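# Used arm + gripper for a small shop, am I about to waste the money?

**bostgate_bench** wrote, 9:40 pm

We're a six-person outfit at Bostgate that rebuilds and refinishes small furniture, mostly side tables and nightstands. My partner wants a robot arm. I do not want a robot arm, but I lost the vote, so now I'm the one who has to price it.

The pitch from the reseller (Oltlow) is a used arm, a two-finger gripper, a wrist camera and two days of setup. On paper it picks up drawer pulls and feet from a tray and sets them in a jig. A person does that now while listening to the radio.

What I want to know from people who have bought one of these:

- What did you pay for that wasn't on the quote?
- How long before it did a useful hour of work?
- Do the fingers wear out, and what do they cost?

We have until the end of April to say yes or no.

---

**mitersaw_mike** wrote, 9:58 pm

Say no. There, saved you a month.

---

**tallowhill** wrote, 10:21 pm

Somewhat longer version of the above. We bought from Oltlow two years ago. The arm is fine. The quote was a work of fiction. Not on ours: the stand, the air line we turned out to need for a different gripper, a proper cable run, shipping both ways when the controller had a fault, and my time, which they value at zero.

Ask them in writing who pays freight on a return. They get very quiet.

---

**cairns_joinery** wrote, 10:35 pm

I'll be the one who disagrees. We've had a similar setup at Cairns and I'd buy it again. But we did it backwards from most people. We set a ceiling first, put a third of it aside for stuff we hadn't thought of, and only then asked for quotes. The third was all gone by the end and we still came in under.

On fingers: buy or print spares before the arm arrives. Ours are printed and they scuff. A set costs us $55 from the local print place. We went through four sets while we were learning and then hardly any.

---

**mitersaw_mike** wrote, 10:41 pm

"Hardly any" is doing a lot of work there. How many hours does it run a week?

---

**cairns_joinery** wrote, 10:52 pm

Fair enough. Twelve, maybe fourteen in a good week. I never said it ran all night. Anybody who tells you it will is on commission.

---

**bostgate_bench** wrote, 11:15 pm

This is useful, thanks. Tallowhill, I did ask about freight and got a paragraph about "partnership." So that's a bad sign.

Oltlow let us try a loaner for a week before we commit, and I've been keeping notes. Day one went entirely to deciding where it would live. Nobody had asked what was on the walls, how far the outlet was, or whether we could leave the floor clear for it. I'd budgeted nothing for electrical. The electrician wants $1657 to put a circuit where the reseller says we should have one, and that number appears nowhere in the reseller's spreadsheet.
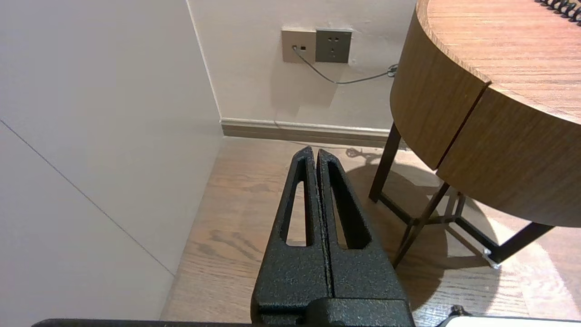

The other thing I've been tracking is how many tries it takes. I gave it 70 pulls in a tray, same size, same finish, nothing tricky. It placed 55 of them in the jig without me touching anything. The rest I had to nudge, or it gave up and waited for me. The rep called that "a strong baseline." If I hired a kid who did that I'd be having a talk with him.

I also don't like the payback math. They have the thing earning from week one. I redid it with it earning from month four and the payback slid right out past the warranty.

---

**cairns_joinery** wrote, 11:29 pm

55 on the first week is better than we did. I know you don't want to hear it. Most of our misses were the tray, not the arm. We put down a sheet with pockets cut in it and half the problem went away for the price of a piece of scrap.

Month four is the right assumption, by the way. I'd have told you five.

---

**tallowhill** wrote, 11:37 pm

And once you've got pockets cut for every part, you've built a feeder, and a feeder with a dumb pneumatic pusher would do the same job for a lot less. That's the bit that bugs me about all these quotes. Did anyone price the boring option?

---

**bostgate_bench** wrote, 11:44 pm

No. Nobody priced the boring option. I'm going to do that in the morning.

---

**titdale_repair** wrote, 6:12 am

Reading this over coffee. We looked at leasing instead, from a place here in Titdale. Quote was $65 a day with a 90-day minimum, service included. I didn't sign, mostly over the wording on damage, but it was handy to have when we went back to the seller. Took the wind out of them.

Also check who owns the programs they write during the setup days. Ours wanted to keep them.

---

**mitersaw_mike** wrote, 6:30 am

$65 a day with a minimum is a car payment on a very slow employee.

---

**cairns_joinery** wrote, 7:05 am

Mike, have you ever owned one?

---

**mitersaw_mike** wrote, 7:08 am

I have not, and look how much money I have.

---

**bostgate_bench** wrote, 7:50 am

OK, where I've landed for now. I'm sending Oltlow a list: freight in writing, the programs are ours, two spare sets of fingers in the price, and the circuit comes off their number or they explain why it shouldn't. I'm also getting a price on a pusher and a tray. My partner has agreed to look at both side by side, with month four as the start.

If the arm still wins after that I'll sign it and grumble. Tallowhill, could you message me the name of whoever did your cable run?

---

**tallowhill** wrote, 8:16 am

Sent. He's slow to call back, so try him before lunch.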